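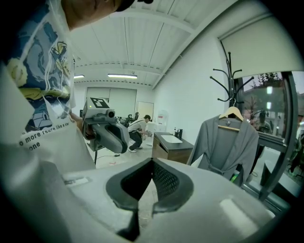 March, evening

Up at 6:10. Rain until the middle of the morning. Took the early bus because I wanted to be in before the delivery and got to the office at 7:25. The front door was still locked, so I stood under the overhang and ate half my sandwich.

The big room on the second floor is nearly the way we want it. We have had the lease since January and I think this is the first day I walked in and it looked like a place where people work. The lease says 1267 square feet, which includes the hallway and the closet with the breaker panel. The part you can use is less than that. I keep meaning to measure it.

Zulkifli came in at eight with the tape and the floor cleaner. We had agreed to do the floor today, the open part in the middle, before any more furniture gets put down on it. It is a pale floor and it shows everything. I like it in the morning but I would have picked a darker one. The people before us left tape marks in rows where their shelves had been, and the glue has picked up dirt, so now there are gray stripes. We divided it up. He took the side by the partition and I took the side by the windows.

The cleaner from Hurgate is the one in the flat bottle. It works on the glue if you leave it five minutes and then use the plastic scraper. If you leave it ten it dries and you have to start over. I found that out twice. Zulkifli puts down a strip, goes and does something else, and comes back to it, and he got further than I did. By eleven my knees were sore. I folded up a moving blanket and knelt on that, and should have done so from the start.

There is still a small red mark on the floor I can't get off. Tried the cleaner, then plain dish soap, then the eraser sponge. It is no bigger than a button. I don't know if it's paint or marker. I have left it for now. Zulkifli says put a desk over it, but there isn't going to be a desk there.

The delivery came at 9:40. It was supposed to be two more desks and a bookcase from Brakthorpe, and it was two desks and a box of legs belonging to some other kind of desk. The driver was decent about it. He had me sign for the desks only and wrote the rest on the slip. I called Brakthorpe at ten and got the recording, called again at one and got a woman who found the order right away. The bookcase is in their warehouse with our number on it. She couldn't say why it was not on the truck. They will call with a day. The order was $346 with the delivery, and I asked her to take the delivery part off. She said she would put in a note.

Put the first desk together with the short wrench and my hands hurt. Zulkifli did the second one in half the time with his own driver. We pushed them up to the others. I am not sure about having them all in one cluster like that. It leaves the middle of the room open, and everybody wanted that, but if you are at the inside desk you have to ask someone to move their chair to get out. We could turn the two end ones sideways. I drew it on the back of the delivery slip, then remembered I need the slip, so I copied it into the notebook.

Chairs: we are still short. The black ones are fine. One of them sinks slowly when you sit in it and I have been moving it away from my desk for two weeks, and every morning it is back. I put a piece of masking tape under the seat so I will know which it is.

Lunch at Matei. Had the lentil soup and a roll. Zulkifli had the same and a second roll. We talked about the partition. He would like it left open all the time and I would like it shut when somebody is on the phone. It slides well enough now that I vacuumed out the track. What came out of the track was mostly grit, a few staples and a dried-up pen cap. The panel is heavy and you have to start it with your shoulder. I suggested we leave it open in the mornings. No decision.

Afternoon. Finished the window side at 2:30 and went over the whole middle with a damp mop, two buckets. Changed the water halfway. The first bucket was the color of tea. Everybody walked around the edge until it dried, which took longer than I thought, with the rain and the heat turned down. The door should be propped open next time. I took the wedge home by mistake last week and forgot to bring it back. Must put it in my bag tonight.

Water: we went over how many bottles we use. The invoice from Tevolus lists 132 for last year at the old place, and we had more people then. I would order half that and see. The one that came in yesterday is by the wall and I moved the cups off the windowsill and onto the shelf, where they will not get knocked down. One was already chipped. Threw it out.

The recycling is full again, all cardboard. I flattened what I could and tied it in two bundles. The bin downstairs is shared with the dentist and they fill it by noon, so I have to take ours down first thing tomorrow.

Spent what was left of the day on the list for the rest of the room. We have $400 to get us to the end of the month. After the bookcase the things I want are a second coat rack, a second trash can, felt pads for the chair legs that don't have wheels, and a lamp for the back corner, where it gets dim after four. Zulkifli wants a rug. I said a rug would cover the floor we had just spent a day on our knees cleaning, and he said yes, and it would also stop the echo. He has a point about the echo. It was bad on the phone with Brakthorpe. I wrote down rug with a question mark.

Left at 5:50. Forgot my umbrella but it had stopped by then. Walked the long way past the hardware store to look at felt pads. They had the round ones in packs and the square sheets you cut yourself. Bought one sheet, brown. Kept the receipt in the notebook with the delivery slip.

Home by 6:45. Eggs and the rest of the rice. Called Mom, who is fine and has her appointment moved to the week after next. She asked if the new place was finished and I said close. Ironed one shirt. My right knee is swollen a little on the outside and I have had a bag of peas on it while writing this.

Tomorrow: cardboard down before eight. Door wedge. Call Brakthorpe if they have not called by noon. Ask about turning the end desks. Cut the felt. Try rubbing alcohol on the red mark.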